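Marker block

Print | E-mail

A marker block is a small, light body, usually a cube, which carries a printed square pattern on one or more of its faces. The pattern is called a fiducial marker. It lets a computer find the block in a picture and calculate which way it is turned. Marker blocks are used in teaching, in measuring and in sorting exercises on a table.

Form and material

Most blocks are white. The marker is a group of dark squares inside a thick dark border, and each face should have its own pattern, so that two sides are not confused. A plain face is often left for holding or for writing a number. The Skála pattern sheet, common in school workshops, has 14 different markers in two sizes.
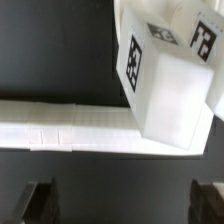
Baiba Sepp advises in her notes on the Pusska block set that the paper should be matte, as a glossy label "takes the lamp into itself" and the border becomes hard to read. She also recommends to leave a white margin on all sides of the pattern, even when the face is small.

Foam is a frequent material for blocks of this kind. It is cheap, it can be cut with a long knife, and it makes little noise when it falls. Its weak point is the corners, which become round after much use. In the Troscombe workshop, blocks with edges of 30 mm are replaced every January.

Holders

Loose blocks move easily when the table is touched. For this reason they are often kept in a holder — a tray, a shallow box or a ring. A ring keeps several blocks close together while their upper faces stay free, and it can be turned without lifting them.
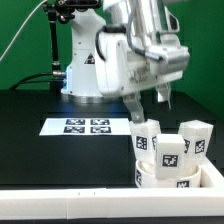 One reader from Stokcombe writes that a ring should always be a little wider than the blocks need: "Ours was too tight, and the foam was pressed out of shape in 11 days."

Storage

Blocks are stored dry and away from the window, because some printed markers turn pale in sunlight. Labels that lift at a corner should be changed, not glued again.

See also: Calibration board; Foam cutting; Printed label

1,826 shares | 11 comments

Contact | Copyright | Back to top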